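Hillik Two-Arm Recording Station

Equipment | Data collection | Bench and floor units

The Hillik is a complete station for recording demonstrations with two arms and two multi-fingered hands. An operator drives the arms through a task, the station stores what the cameras and joints report, and the finished recordings go straight to training. It is supplied by Huston as a working set: base, arms, hands, head camera, operator controls and the Plukitz recording software.

Most customers use it for tabletop work. Picking up, handing over, turning, placing and sorting are what it does best, and the standard task library is built around them. Heavier jobs are better served by the Geagea frame, listed separately.

What is supplied

Two arms on a shared rounded base
Left and right hands, fitted and calibrated before dispatch
Head camera on a fixed bracket
Operator controls, worn on both hands, with a foot pedal
Recording computer with Plukitz installed
Cable set and spare wrist connectors
Printed set-up guide

The table is not supplied. Any steady table will do, provided its top clears the base and the arms can reach the middle without the elbows touching the edge. Customers who share a station between teams usually mark the working area on the tabletop so that objects start inside reach every time.

How a session runs

The operator puts on the controls and holds the pedal down for two seconds. The arms move to their ready position and the software shows the name of the next task. Pressing the pedal again starts the recording, and a third press ends it. The operator then marks the attempt as good, failed or spoiled.

Failed attempts are kept by default. A dropped object followed by a clean recovery is useful material, and many teams ask their operators to go on until the object is back where it should be. Spoiled attempts — someone walked past the camera, the wrong object was out — are set aside in their own folder and left out of exports.

Start positions are the part new teams most often neglect. If the same ball sits on the same spot in every recording, the trained system will look for it there and do badly elsewhere. Plukitz can call out a fresh layout before each attempt, either from a list you write or at random within the marked area. It can also ask for a change of object after a set number of attempts.

What is stored

Each attempt is saved as one folder containing the head camera video, joint positions for both arms, finger positions for both hands, the operator's commands, and a short text line naming the task. All streams share one clock. Wrist cameras and extra fixed cameras can be added and will appear as further streams in the same folder.

Files can be played back on the recording computer straight away. Playback shows the video beside the joint traces, and either end of a recording can be trimmed without altering the original.

From the trial room

Dewanti Nasution, who leads operator training at Huston, set the two-object tasks that now come with every station. The first full set ran to 867 attempts, recorded by 13 operators, most of whom had never used the controls before. "We kept the tasks dull on purpose," she says. "Touch this, move that, put it back. People get quick at it by the second morning, and then you can start asking for both hands at once." 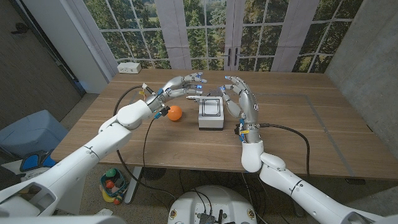

Both hands at the table with two task objects, an orange ball and a small box-shaped device.

The two-object set is a sensible place to begin. A round object and a square-edged one call for different grips, and the written tasks ask for each hand in turn before moving on to work shared between them. The task list is plain text and can be edited or replaced.

Room and cabling

Allow clear space on both sides of the base for the elbows. Keep the wrist cables outside the working area and leave enough slack for a full turn of each hand — a tight cable will pull on the wrist and show up in the recordings as a small, steady error. Lighting should be even and should stay the same through a session unless you want variety in it.

Care

Wipe the fingers with a dry cloth at the end of the day. Check the wrist connectors weekly; Monday before the first session suits most teams. Run the calibration routine after moving the base or changing a hand. Replacement hands are sold singly, left or right.

Training and support

The price includes 65 minutes of remote operator training, which can be split into shorter calls. Further training is available at your site or ours. Software updates are free for as long as the station is under cover.

Ordering

Stations are built to order. Please tell us which cameras you plan to add, so the recording computer can be set up to match.

Related items: Geagea frame, Hillik wrist camera kit, Plukitz extra seat, spare pedal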